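Bench notebook, teardown cell 2
17 October 2024
Entered by G. Saavedra. Initials in brackets where someone else told me the thing.

Ran desktops all morning. Queue from the Wernik collection stood at 866 units at start of shift, all logged in Pemeo. Dirk on infeed, me at the cell, Gun-woo on sorting and data drives. Si-woo came down after lunch to change the release timing.

Order of work on the towers is unchanged from last week: side panel off by hand, lay the case down, arm takes the processor, memory, drive and cards. Fans, cables and power supply stay with us. We talked about giving the arm the drive cables too, and Si-woo says no for now. The connectors with the metal clip need a squeeze and a pull at the same time and it tears them.

Expansion cards. This is where most of the stops came from today. The arm gets hold of the card well enough. The trouble is whoever preps the case forgetting to open the blue clip at the bracket. If the clip is shut the arm pulls, reads too much force and parks. Then you walk over, open the clip, clear the fault, press resume. Eight of those before lunch. I did three of them to myself.

Dirk wants the clip check written on the prep card, between "panel off" and "cables off". I've pencilled it in. Fitz needs to sign the new version before we print it.

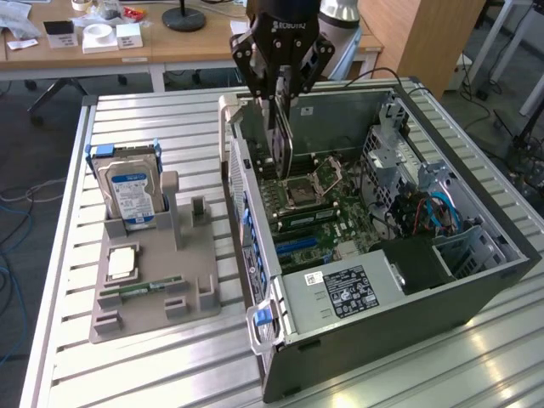 Cell 2, expansion card in the gripper. Processor, RAM and hard drive in the fixture plate at left.

Fixture plate. The printed one is holding up better than I thought it would. The long groove for the RAM is a bit tight at one end, so I ran a file along it and it's fine now. Gun-woo would like the drive slot turned so he can read the label without lifting the drive out. He scans every one for the wipe record and at present he's picking each drive up twice. Si-woo will redraw the plate, but it means re-teaching the drop point, so not this week.

Handling damage. One bent processor pin reported by Szilágyi on Tuesday's tray. I went back through our notes and can't tell whether it was the arm or one of us at bagging. From now on write H or A on the bag, hand or arm. Please do it even when you're busy.

People side, because Fitz asked us to keep a record of it for the April review:

My wrists are better. I used to do 40 towers on a full shift and by Thursday I'd be wearing the brace. With the cell running I'm mostly opening cases and clearing faults, so it's a lot less screwdriver and a lot more walking. By two o'clock I've had enough of the floor mat.

Dirk says the pace is the part he doesn't like. When he did the job by hand he could slow down for a bad case and catch up on an easy one. Now the next case has to be prepped when the arm is ready, and if it isn't, the light goes amber and everyone looks over. He asked if the light could wait longer before it changes. Si-woo set it to 25 seconds this afternoon. We'll see if that's enough for the older cases with the stuck panels.

Gun-woo has picked up more of the judgement work — what gets tested for resale, what goes straight to the metals bin. He's happy with that but it isn't in his job description or his pay grade, and he'd like both fixed. I agree with him. Passing it on here so it's on paper.

Nobody has been trained on fault recovery except me and Si-woo. When I was off last Friday the cell sat stopped until he got back from Hundudura. Dirk and Gun-woo should both do the course. It's a half day. (Fitz, can we get dates?)

Afternoon notes:
— Release timing changed by Si-woo. The fingers now open a touch later over the plate. RAM was landing crooked in the groove, and it's been straight for every case I watched.
— Swapped to the slimline cases for the last hour. Different card clip, different height. The arm's program for those is still marked trial, so I stayed beside it the whole time and got nothing else done.
— One case had the memory seated so hard the arm gave up twice. Did it by hand.
— Bin of loose case screws is full again. Needs to go out before the morning.

To do:
New prep card to Fitz (me)
Plate redraw, drive slot turned (Si-woo)
H / A on processor bags (all)
Answer Szilágyi about the pin (me, by Monday)
Ask about a stool for the infeed side (Dirk)

Cell shut down and locked out at end of shift. Gripper pads wiped, left finger pad is getting shiny and will want changing soon. Spares are in the second drawer, under the label rolls.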